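Neues vom Basteltisch: Der Greifer-Bausatz von Trosby

So, jetzt hab ich ihn doch bestellt! Im Februar hatte ich hier ja noch geschrieben, dass mir 694 Euro für einen Arm samt Greifer und Handgelenkkamera zu viel sind - und dann kam von Trosby das Angebot mit drei Monaten Support dazu, und ich bin schwach geworden.

Zum Aufbau: Der Takia kommt in 27 Tüten, die Anleitung ist ordentlich bebildert, und nach etwa 4 Stunden stand das Ding. Die Schräubchen am Greifer sind winzig und sitzen versenkt, nehmt euch also einen wirklich guten Schraubendreher (der beigelegte taugt nichts). Beim Kalibrieren hing ich eine Weile fest, weil die Software McIver das Kamerabild erst mal falsch herum anzeigt. Den Haken dafür findet man ganz unten in den Einstellungen.

Was mir gefällt: Die Finger laufen spitz zu, damit komme ich auch zwischen Sachen, die eng beieinander liegen. Plüsch ist trotzdem eine Herausforderung, da muss man die Schließkraft deutlich runterdrehen. Weniger schön finde ich das Kabel am Handgelenk, das dürfte gern länger sein.

Wer mit dem Gedanken spielt: Bei Skernness gibt es den Greifer auch einzeln, passend für ältere Arme. Den Vergleich mit meinem alten Modell liefere ich im nächsten Newsletter nach.

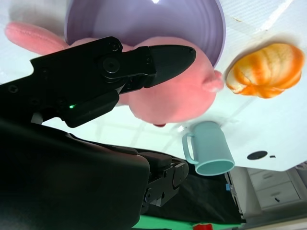
Der Takia aus Sicht der Handgelenkkamera, mit der Fingerspitze kurz vor dem rosa Plüschtier.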